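Sorting the Clonau house, one thing at a time

Talked to Fiona Pringle between boxes, 2022-08-07. Notes typed up fast, sorry.

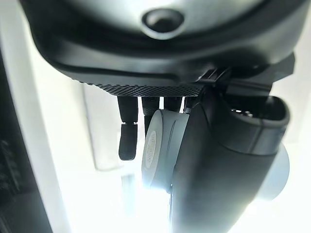
She's clearing her aunt's place before the move to Traltside. Started in March, thought it would take two weekends. "Ha," she says. Kitchen first, then the hall closet, then whatever you call the room behind the stairs.

Her rule is simple enough. Pick it up, decide, put it down where it's going. "If I put it back on the table I've lost. I'll pick the same thing up 4 times and still not know."

Small stuff is the worst, she says. Furniture was easy — the movers either take it or they don't. But drawers! "Lids with no jars. Keys. A whole bag of string, and my aunt had labeled it."

Does she wrap everything? No. Towels go around anything that might chip, and the newspaper ran out ages ago. Plates on edge, never flat. Effie Gillies, next door, taught her that one and also took 7 flowerpots off her hands, which helped alot.

What's she keeping? Long pause. The bread tin. The mixing bowls, probably. "I don't even bake. I just don't want to see them in somebody's yard sale."

And the rest? Donation pile by the back door, a smaller one for her brother, who hasn't come by to look at it yet. She'd like him too, soon.

Then the kettle went and she was back in teh closet.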